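Gretier Ballot Manager: User Guide
Section 4. Setting up a student council election
Guide last revised Jan 20, 2025

Welcome to the fun part! By now you have an administrator login and your school's name shows in the top bar. This section takes you from a blank election to one that is ready to open. Most of the work is typing, and you can stop at any point and come back, so pour a coffee and take your time.

The screens in this section use a sample council for Rakley College, with 441 students on the roll and four offices to fill. Your own numbers will look different and that's fine.

Before you start

Have these ready:
- The student roll as a CSV file (student number, first name, last name, school email, residence hall or "commuter")
- The list of offices, spelled the way your constitution spells them
- Your campaign rules, in any text format
- The name and email of your returning officer

Note: Only one person can be returning officer in Gretier. Deputies can be added in step 9 and can do nearly everything except certify.

4.1 Create the election

1. From the Home screen, choose Elections, then New.
2. Type a title. Voters see this title at the top of their ballot, so "Student Council, October" beats "test2 final".
3. Pick the ballot type. Single choice is the default. Ranked choice is there too, and we love it, but check that your constitution allows it.
4. Set the opening and closing times. Gretier uses the time zone in your school profile.
5. Choose Save Draft.

Caution: The ballot type locks as soon as the first candidate is approved. To change it later you have to copy the election and approve everyone again.

4.2 Load the roll

6. Open the Roll tab and choose Upload.
7. Match each column in your file to a Gretier field. Anything you don't match is ignored and is not stored.
8. Look at the summary line. For the sample file it reads "441 read, 441 accepted". Rows with a missing or repeated student number turn orange, and you can fix them right there on the screen.

If your council has seats for halls or departments, switch on Constituencies before you leave this tab. In the sample, 244 students are tagged Moges Hall and the rest are commuters. Each group sees its own seat plus all the at-large offices. Nothing else needs to be set, the ballots sort themselves out!

Note: A student who transfers between halls after the roll is frozen votes in the old hall. Put this in your notice to voters, it comes up every year.

9. Add your deputies under Roll, then Staff. A deputy can't also be a candidate, and Gretier will refuse the entry if the student numbers match.

4.3 Open nominations

10. Go to Offices and add each one. For every office set the number of seats and the number of nominators a candidate needs. The default is 7, and you can set it to anything from 0 up.
11. Paste or upload your campaign rules. Candidates have to scroll to the end and check a box before the nomination form opens.
12. Choose Open Nominations. A link appears. Copy it into your school newsletter, your group chats, wherever students look.

Nominations arrive in the Review queue. Approve, return with a comment, or reject. A returned nomination keeps its place in the queue, and the candidate gets your comment by email within a few minutes.

Caution: Rejecting is final for that candidate and that office. If the only problem is a fuzzy photo or a statement that runs too long, use Return.

4.4 Campaign materials

This part was rebuilt from the ground up after testing with the council at Gurkstead, and it's our favorite thing in the whole release. Candidates upload each poster, flyer or short video, you approve it, and it goes on a public board that every voter can open from the ballot.

13. In the Materials tab, set a limit per candidate.
14. Enter the spending cap if you have one. Candidates log costs against it and the remaining amount shows next to their name.
15. Choose whether voters can report a poster. Reports go to the returning officer only.

Tip from Chaltu Bogale on our support desk: approve materials in batches at a fixed hour and tell candidates when that hour is. They stop emailing, and everyone's posters go up together.

4.5 Run a practice vote

16. Choose Practice from the election menu. Gretier builds a copy with the same offices and made-up voters.
17. Send the practice link to a few friends and ask them to vote on a phone as well as a laptop.
18. Open Results. Practice results carry a gray banner and can't be certified.
19. Delete the practice copy when you're happy with it. Your real election is not touched.

If a tester sees error 108, their browser is blocking cookies for the voting page. Have them allow cookies and reload. Any choices they had already marked are kept.

When the practice vote looks good, go back to the draft and choose Schedule. The status changes from Draft to Scheduled and the roll freezes at midnight before opening. Section 5 picks up from there with voting day, turnout screens and paper ballots for students who ask for one.
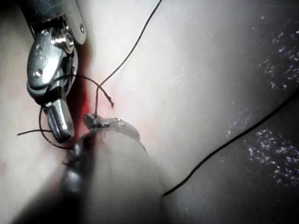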